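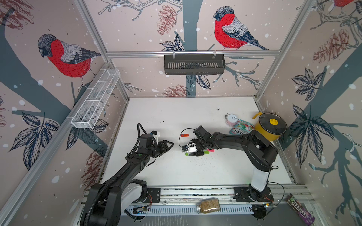 Chapter 3. Comparing Grippers on a Two-Arm Cell

3.1 Purpose of the comparison

A gripper data sheet states stroke, force and mass. It does not state how the gripper behaves when a second arm is working a few inches away, and in a two-arm cell that condition is normal. This chapter sets out a method for comparing fingertips and controllers under it. The method was developed on the Trirnow bench by Przemysław Szczepańska and is used in the exercises through Chapter 5.

The test parts are small, colored and rectangular. They are laid close together so that a finger closing on one part can disturb its neighbor. Other goods stay on the table during a run. Clearing them would raise the scores and make the results harder to apply.

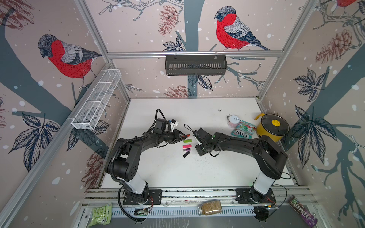 3.2 Terms

Approach: the motion from the hover point to first contact.
Clearance: the smallest gap between a fingertip and any part not being picked.
Handover: transfer of a part from one gripper to the other without setting it down.
Miss: a closing motion that ends with no part held.

3.3 Fingertip geometry

Two fingertip sets are compared, the Worel and the Żak. Both fit the same wrist flange.

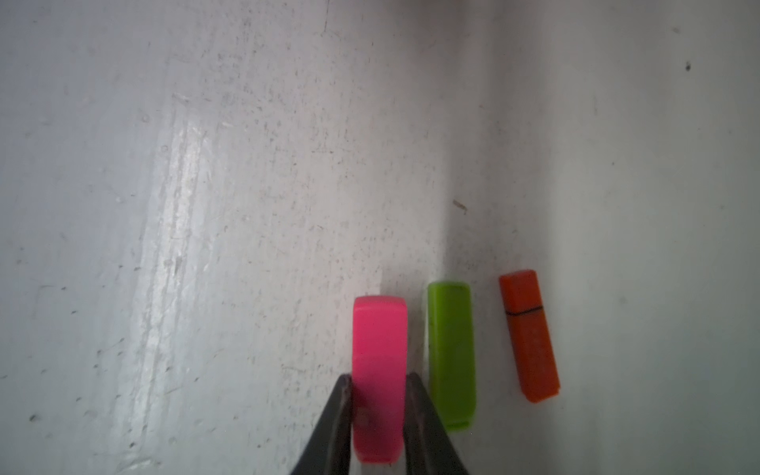

Clearance is the first quantity to record, and the wrist camera is the best source for it. Measure at the moment of closing, from the outer face of the finger to the nearest edge of the adjacent part. With the pink part clamped between the tips, the limiting gap is the one between the right finger and the green part beside it, and the orange-red part farther right can be left out of the reading. Tapered fingers help here - the width near the tip matters more than the width at the knuckle.

Each set was run for 66 picks per arm. A run was stopped and repeated if a cable touched the table.

3.4 Controller timing

The Grerkden controller was tested with a command delay of 16 ms and again with the delay removed. Delay has little effect on a single arm moving slowly.
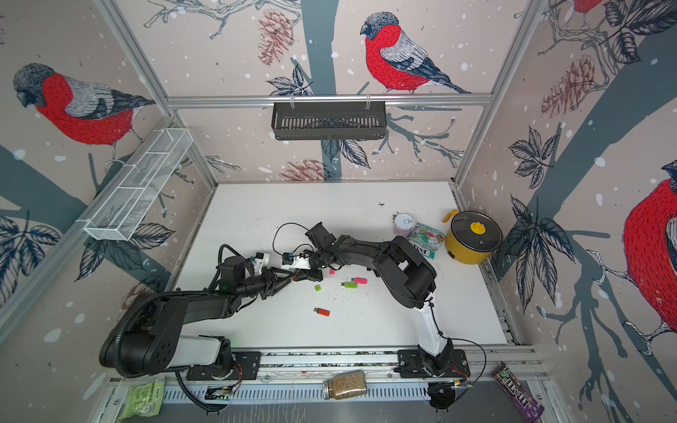
It has a larger effect when both grippers work near the center of the table, where each arm must hold back until the other has reported its position. The full log from the October runs contains 349 entries and is reprinted in Appendix B. Read Section 3.5 before using it, as the miss counts for the left arm were corrected after a calibration error.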